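Tiltum 6, planification de saisie et simulation : notre avis après un été d'utilisation

Publié le 2018-08-13 par Priya Marchetti

Tiltum est un logiciel de planification de saisie et de mouvement édité par Prarnetti. La version 6 ajoute un simulateur intégré, un nouveau vérificateur de collisions et un éditeur de comportements. Nous l'utilisons chez Brannigan pour préparer des tâches de manutention de bacs avant de les passer sur les cellules réelles. L'avis qui suit porte sur la licence complète, payée au tarif normal.

Installation

L'installation se fait par un paquet unique sous Linux. Il faut compter 13 Go sur le disque, bibliothèque d'objets comprise. Le serveur de licences a refusé notre première clé et le support a répondu le lendemain avec une clé valable. La documentation d'installation est correcte, sauf la page sur les pilotes graphiques, qui renvoie encore à la version précédente.

Les anciens projets s'ouvrent sans conversion. En revanche, les scripts qui appelaient l'ancien module de trajectoires doivent être repris à la main. Chez nous cela a pris deux jours.

Planification

Le planificateur travaille en deux temps. Il propose d'abord des poses de saisie à partir du maillage de l'objet, puis il cherche un chemin pour le bras jusqu'à la pose retenue. Les deux étapes se règlent séparément, et on peut enregistrer les réglages par type d'objet.

Pour évaluer la première étape, nous avons lancé 461 demandes de saisie sur des bacs, des boîtes et des pièces tournées. Près de 80 % des propositions étaient utilisables telles quelles. Les échecs se concentrent sur les parois fines : le logiciel préfère les volumes pleins et classe les bords de bacs trop bas dans sa liste. Il existe un paramètre pour corriger cela, « préférence de bord », mais il est caché dans le fichier de configuration et n'apparaît pas dans l'interface.

Le calcul de chemin est plus régulier. Les trajectoires sont lisses et les limites articulaires sont respectées. Quand il n'y a pas de solution, le message d'erreur indique quelle paire de corps entre en collision - c'est un vrai progrès par rapport à la version 5, qui se contentait d'un code.

Vérificateur de collisions

Chaque objet peut être représenté par son maillage complet ou par une décomposition en volumes convexes. La décomposition automatique est rapide, mais elle bouche parfois l'intérieur des objets creux. Un bac devient alors un bloc plein et aucun doigt ne peut y entrer. Il faut ouvrir la vue de contrôle après chaque import et augmenter le nombre de volumes si nécessaire. Je recommande de le faire systématiquement pour tout ce qui est ouvert sur le dessus.

Éditeur de comportements

L'éditeur assemble des blocs : approche, fermeture, levée, dépose, reprise sur erreur. On peut écrire ses propres blocs en Python. L'annulation ne fonctionne que sur une seule étape, ce qui est pénible quand on déplace une branche entière. L'export vers Endness, notre outil de suivi des cellules, passe par un fichier texte lisible et n'a posé aucun problème.

Simulateur

Le simulateur affiche la pince, les objets et les ombres avec une qualité suffisante pour juger un contact. La vue attachée au poignet est celle que nous ouvrons le plus souvent. Pour une saisie par la paroi, elle montre directement de quel côté se place chaque doigt.

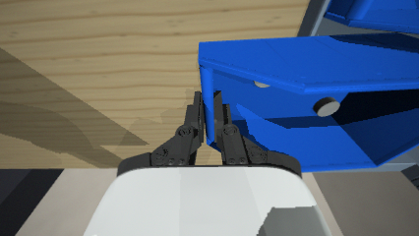 Peut-on se servir du simulateur sans acheter le planificateur ?

Le simulateur n'est pas vendu séparément, mais la licence d'évaluation permet de le lancer seul pendant trente jours.

Les contacts se règlent par le frottement et la raideur. Les valeurs par défaut sont trop optimistes pour le plastique lisse, et nous avons baissé le frottement sur tous nos bacs. La lecture image par image est pratique, l'enregistrement vidéo beaucoup moins : il ralentit la simulation et ne propose qu'un seul format.

Points positifs

Messages d'erreur clairs
Réglages enregistrés par type d'objet
Vue du poignet bien faite
Export simple

Points négatifs

Décomposition convexe à contrôler à chaque import
Paramètre de bord absent de l'interface
Annulation limitée à une étape
Enregistrement vidéo lent

Note : 4 sur 5

Nous gardons Tiltum pour les tâches de bacs. Une mise à jour est annoncée pour septembre, avec le paramètre de bord dans l'interface - je compléterai cette page quand nous l'aurons installée.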